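Institut Lomier - Fachbereich Automatisierung
Arbeitsgruppe Geräte und Beschaffung

Ergebnisprotokoll der Dezembersitzung

Beginn: 9 Uhr
Ort: Besprechungsraum im Laborgebäude
Teilnehmende: Leitung der Arbeitsgruppe, Laborleitung, Haushaltsstelle, Einkauf, Arbeitssicherheit, Vertretung des wissenschaftlichen Personals
Entschuldigt: IT-Betrieb
Protokoll: Geschäftsstelle

TOP 1 Tagesordnung und Protokoll der letzten Sitzung

Die Tagesordnung wird um den Punkt "Wartungsvertrag" ergänzt und im Übrigen wie versandt angenommen. Das Protokoll der Oktobersitzung wird mit einer Korrektur genehmigt: Unter TOP 4 muss es "Verpflichtungsermächtigung" statt "Ausgaberest" heißen. Die Geschäftsstelle versendet die berichtigte Fassung.

TOP 2 Stand der Zweiarm-Arbeitsplätze

Die Laborleitung berichtet. Der bestehende Arbeitsplatz im Projekt Furside ist bis zum Ende des laufenden Haushaltsjahres vollständig belegt. Anfragen aus zwei weiteren Teilprojekten mussten zurückgestellt werden. Im Projekt wird das Greifen und Umsetzen kleiner Gegenstände untersucht, derzeit überwiegend mit Spielzeuglebensmitteln, Körbchen und Kleinteilen aus dem Handel. Für das kommende Jahr ist ein zweiter, baugleicher Arbeitsplatz vorgesehen.

Aus dem Kreis des wissenschaftlichen Personals wird angemerkt, dass Baugleichheit auch für die Umhausung gelten müsse. Die Ergebnisse beider Plätze seien sonst nur eingeschränkt vergleichbar. Die Laborleitung stimmt dem zu. Die schwarze Stoffbespannung und die Tischplatte sollen deshalb in die Leistungsbeschreibung aufgenommen werden; bislang war vorgesehen, sie gesondert über den Werkstattetat zu beschaffen.

TOP 3 Angebote für den zweiten Arbeitsplatz

Der Einkauf legt zwei Angebote vor.

Das Angebot der Firma Shirazi umfasst beide Arme, die Greifer, das Steuergerät und die Montage. Die Lieferzeit beträgt nach Angabe des Anbieters 6 Wochen ab Auftrag. Die Einweisung ist enthalten, Ersatzteile sind es nicht.

Das Angebot der Firma Drakeck liegt im Gesamtpreis niedriger, weist die Montage jedoch als Eigenleistung des Auftraggebers aus. Eine verbindliche Lieferzeit nennt der Anbieter auch auf Nachfrage nicht. Die Greifer entsprechen in der Fingerform nicht den vorhandenen; eine Anpassung wäre in der eigenen Werkstatt möglich.

Die Haushaltsstelle weist darauf hin, dass Eigenleistungen der Werkstatt intern zu verrechnen sind und im Preisvergleich berücksichtigt werden müssen. Nach überschlägiger Rechnung verringert sich der Abstand zwischen beiden Angeboten damit erheblich. Eine belastbare Zahl kann erst nach Rückmeldung der Werkstatt genannt werden.

Die Arbeitssicherheit bittet darum, die Unterlagen zum Not-Halt vor der Auftragserteilung einzusehen. Beim ersten Arbeitsplatz lagen diese erst nach der Aufstellung vor, was zu einer verzögerten Freigabe geführt hat. Der Einkauf fordert die Unterlagen bei beiden Anbietern an.

Beschluss: Die Arbeitsgruppe empfiehlt, das Angebot der Firma Shirazi weiterzuverfolgen. Die Empfehlung steht unter dem Vorbehalt der Stellungnahme der Werkstatt und der Prüfung durch die Arbeitssicherheit. Einstimmig angenommen.

TOP 4 Zubehör und Verbrauchsmaterial

Für Greifobjekte und Kleinmaterial wurden im laufenden Jahr 1.269 Euro verausgabt. Der Betrag verteilt sich auf zahlreiche Kleinbestellungen, deren Bearbeitung im Einkauf als unverhältnismäßig aufwendig angesehen wird. Der Einkauf schlägt vor, künftig quartalsweise eine Sammelbestellung auszulösen.

Die Laborleitung hält diesen Rhythmus für umsetzbar, bittet aber um eine Ausnahme für Ersatzbeschaffungen. Einzelne Objekte würden durch die Greifer beschädigt und müssten kurzfristig nachgekauft werden, möglichst in derselben Form und Farbe. Die Haushaltsstelle stellt hierfür einen Handvorschuss von rund 500 Euro in Aussicht. Belege sind monatlich vorzulegen.

Es wird ferner erörtert, ob die Objektsätze zu inventarisieren sind. Die Haushaltsstelle verneint dies mit Verweis auf die Wertgrenze. Die Laborleitung führt auf eigenen Wunsch eine einfache Liste, damit bei einer Nachbestellung die Artikelbezeichnungen vorliegen - diese fehlten zuletzt bei mehreren Teilen.

Beschluss: Sammelbestellung je Quartal, Ausnahme für Ersatzbeschaffungen wie beschrieben. Einstimmig angenommen.

TOP 5 Wartungsvertrag

Der Vertrag für den bestehenden Arbeitsplatz läuft aus. Der Einkauf prüft, ob beide Plätze in einem gemeinsamen Vertrag geführt werden können. Die Haushaltsstelle bittet um getrennte Ausweisung der Kosten, da der erste Platz aus Projektmitteln und der zweite aus dem Gerätetitel finanziert wird. Die Entscheidung wird auf die nächste Sitzung vertagt.

TOP 6 Raum- und Anschlussplanung

Für den zweiten Arbeitsplatz ist die bisherige Abstellfläche neben dem Messraum vorgesehen. Der IT-Betrieb hat schriftlich mitgeteilt, dass die vorhandenen Netzanschlüsse ausreichen. Zu klären bleibt die Traglast der Decke, falls Leitungen wie beim ersten Platz oberhalb der Umhausung geführt werden. Die Laborleitung holt hierzu eine Auskunft der Bauverwaltung ein. Die Räumung der Fläche erfolgt durch die Nutzergruppen selbst und soll bis Februar abgeschlossen sein.

TOP 7 Verschiedenes

Die Vertretung des wissenschaftlichen Personals regt an, die Belegung der Zweiarm-Arbeitsplätze künftig über den gemeinsamen Kalender zu führen. Die Laborleitung sagt zu, dies mit Inbetriebnahme des zweiten Platzes umzusetzen. Bis dahin sind Belegungswünsche weiterhin an das Laborsekretariat zu richten.
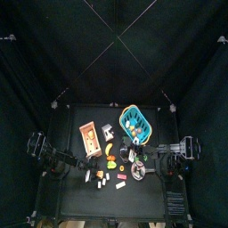 Wünsche für das erste Quartal sollen dort bis Mitte Januar eingehen; später eingehende Anfragen werden nachrangig berücksichtigt. Die nächste Sitzung findet im Februar statt, die Einladung ergeht durch die Geschäftsstelle.

Weitere Protokolle und Unterlagen
Ergebnisprotokoll der Oktobersitzung (berichtigte Fassung)
Leistungsbeschreibung Zweiarm-Arbeitsplatz, Entwurf
Merkblatt Handvorschuss und Belegführung
Projekt Furside: Geräteplanung
Hinweise zur Freigabe ortsfester Anlagen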